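Annex C: Statement of the Operator

The following statement was prepared at the request of the Rerkside Institute for inclusion with the results of the Lolel study. It has been lightly edited for length. The Institute thanks Nkechi Nwosu for her candour.

I was appointed to the Lolel study in February as second operator. My duties were to set out the blocks before each trial, to place the target sign at the back of the table, to start the policy and to record the outcome. I was not to speak to the arms. This instruction appeared in the written procedure, and I took it for a joke until I had worked there a month.

The question under study was a modest one. The Tridau policy had been trained to copy a written word in letter blocks, reading the word from a sign and placing each block in order along the front of the table. Dr Groen wished to know what it would do when the word could not be finished. Would it stop, would it search, or would it put down the wrong letter for the sake of filling the space? The programme called for 390 trials. In 44 of them, selected by a draw that I was not shown in advance, the last letter of the word would be withheld.

For complete words the policy performed as the earlier report had promised. It was slow and it was correct. I would write the time, the word and the result, clear the blocks and begin again. I came to know the work by its sounds, and could tell from my desk which arm was moving.

The first withheld trial I remember clearly used the word BRAIN.

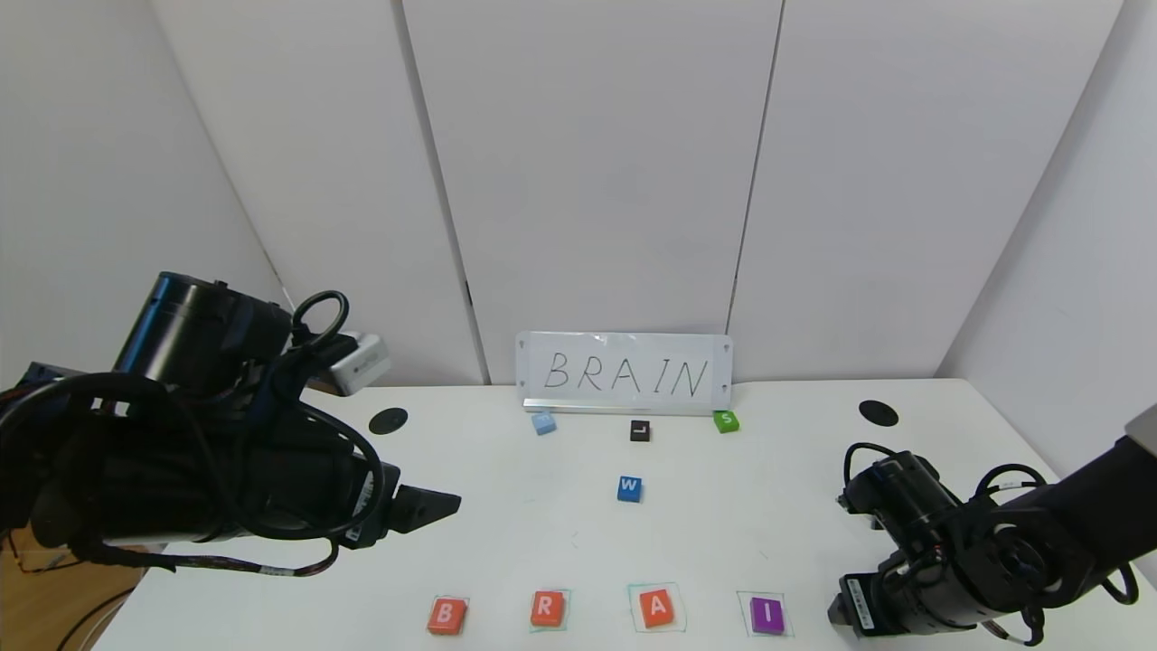 Figure 2. Withheld-letter trial, target word BRAIN. Four letters placed; L, S and W among the blocks remaining.

The procedure allowed three minutes from the last correct placement. I started the clock. The left arm went out over the table and held there. It lowered a little, rose again and moved across to the black block with the L on it. It did not close. It went to the green one, and then to the blue, and came back to the place where it had begun. At three minutes I pressed the stop and wrote "no placement" in the log, as I had been taught.

Dr Groen was pleased. No placement was the result the group had hoped for, and it held in all but two of the withheld trials. She explained to me that the policy assigned a value to each possible grasp, and that where no value was high enough the arm would hover until it was told to stop. Hovering was a low number, she said. I was to be careful with words such as "looking" and "waiting" – they had a way of getting into the logs, and from the logs into the paper.

I was careful. My entries for the rest of the study contain neither word.

I am asked to account for the two exceptions. In both, the log shows a correct final placement, although the letter had been withheld. The reviewers have proposed an error in the draw, or a spare block left on the table from an earlier word. Neither is the case. The withheld blocks were kept in my coat pocket, there being no drawer, and on those two evenings I was alone in the laboratory after seven o'clock. The arm had gone over every block it had and had returned to the same spot above the table. There was more than a minute left on the clock. I took the block from my pocket and set it down at the side, where it could be reached.

The placement took eleven seconds in the first case and nine in the second. Those figures are accurate and may be used.

I understand that both trials must be struck from the results, and I have signed the form to that effect. I have also returned my key. Dr Groen asked me privately whether the arm had moved differently afterwards. I told her that it went back to its rest position at the normal speed, and that I had recorded nothing further.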